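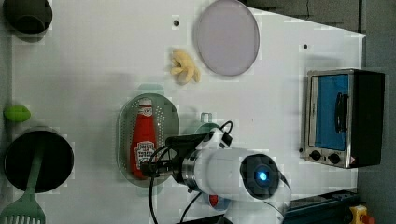 Slide 1: Hello, and who I am

Speaker notes, parent evening at Farnside, 7 May 2024

Hi everybody. Wait for the folks at the back to find chairs. Say thank you to Pavithra Bangera for asking me (twice, I chickened out in November).

I'm Tiburcio's mom. Most people here know him before they know me, he's the one who shakes hands with everyone in the lobby, including the mail carrier. He's 19 and he has Down syndrome and a hearing loss in both ears, and tonight I'm talking about sleep. Ours, his, the whole house's. I'm not a doctor or a therapist. I'm a parent with a notebook.

Tell them they can interrupt. I like it when people interrupt!

Slide 2: How bad it got

Keep this one short or I'll get weepy.

When he was fourteen he stopped sleeping through. He'd go down fine at nine and then be up at one, up at three, up at ten past four with all the lights on and his shoes on, ready for the bus. I was sleeping on the hall rug. My husband was driving to work on three hours and I was scared about it every morning until he texted me from the parking lot.

We thought it was behavior. Everybody around us thought it was behavior too. We had a sticker chart. We had a different sticker chart. We took away the tablet, gave it back, and took it away again, and all that did was make him mad at us at one in the morning as well as awake.

(Tell the toaster story if the room feels friendly. Skip it if they look tired.)

Slide 3: The notebook

So I started writing things down, mostly to have something to do on the hall rug. What time he went to bed, what time I heard him, what he ate for supper, which way he was lying when I looked in. I ended up with 257 nights before I showed it to anyone. You do not need that many. Please don't do that many. I was stubborn and also I didn't think anyone would want to look at it.

What I noticed reading back was the lying part. He was sleeping sitting up. I'd written "sitting up against wall again" so many times I'd started shortening it to SUW. And he snored, but his grandpa snores, so I hadn't thought anything of it.

Hold up the notebook here. Pass it around, but get it back from the last row this time.

Slide 4: The sleep study

Ask for a show of hands: who's had one? Who's been told they need one and is putting it off? No judgment, we put ours off for most of a year.

Our pediatrician took one look at SUW, SUW, SUW and sent us. Sleep apnea is very common in people with Down syndrome, and I wish somebody had said that to me in plain words when he was a toddler. If your kid has Down syndrome and hasn't been checked, ask. If they were checked when they were little and it was fine, ask again, things change as they grow.

What the night was like for us:

They stick a lot of wires on. He hated the ones on his scalp and didn't mind the ones on his legs at all.

He had to take his hearing aids out, and then he couldn't hear the tech explaining things in the dark. I hadn't planned for that. Next time I'd make picture cards, or ask them to leave a lamp on while they talk to him.

We practiced at home for two weeks first with tape and yarn. I wore them too. So did the dog, briefly.

Bring their own pillow. Bring YOUR own pillow.

He slept maybe four hours, and I was sure it had been a waste, and they told us they'd gotten plenty.

Slide 5: The mask

Okay so this is the part people always email me about.

He has a CPAP now, that's the machine with the mask. The first month was awful and I want to say that out loud for anyone who's in the first month. He'd wear it for two minutes. We set the kitchen timer for two minutes and when it went off, it came off, every time, even if he seemed fine and I was dying to push for a third. That was Nicanor Palacios's advice, he was our respiratory therapist, and I fought him on it. He was right. Tib had to trust the timer before he'd trust the mask.

We did it on the couch in the daytime, watching his bus videos. Nowhere near the bedroom. The bedroom came weeks later.

Mention: we went through three masks before one fit. If the first mask leaks or leaves marks, call and say so. I thought I'd used up my one chance and I'd be bothering them.

Mention also: the hose used to scare him when it moved by itself. We clipped it to the headboard with a shower curtain ring.

Pause for questions here, there are always some.

Slide 6: What changed, and what didn't

He sleeps now. Most nights he sleeps from nine-thirty to six. He stopped nodding off at the job program. His temper in the late afternoon, which I'd thought was just going to be who he was, got a whole lot softer.

Be fair on this one. It didn't fix everything. He still gets up some nights and puts his shoes on, I think out of habit. He still doesn't like going to bed when there's company. And when he has a cold, the mask is off the table and we all go back to being tired for a week. I used to panic about those weeks. Now I buy frozen waffles.

Slide 7: Brothers and sisters

Eustaquio Cuautle asked me to add this slide after last time, and I'm glad he did.

Our daughter slept through none of those years either. She was in middle school and her wall was his wall. She never complained, and I took that to mean she was okay. She told me when she was seventeen that she used to do her homework in the bathtub with a blanket in it because it was the quietest room.

I don't have advice to go with that. I just ask her things more often now.

Slide 8: Stuff to take home

Handouts are on the table by the door. One is the blank night log, one page per week, with a column for position (fill that in, please, even if it feels silly). The other is my list of questions for the doctor. Lajos Illés translated both into Hungarian and there's a Spanish set in the blue folder.

The parent sleep group meets in room 68, first door past the water fountain. You can come in pajamas. Two people have.

If you're the one on the hall rug right now, come find me by the coffee. I'll be there until they turn the lights off, and I brought the lemon bars.

Don't forget: get the notebook back.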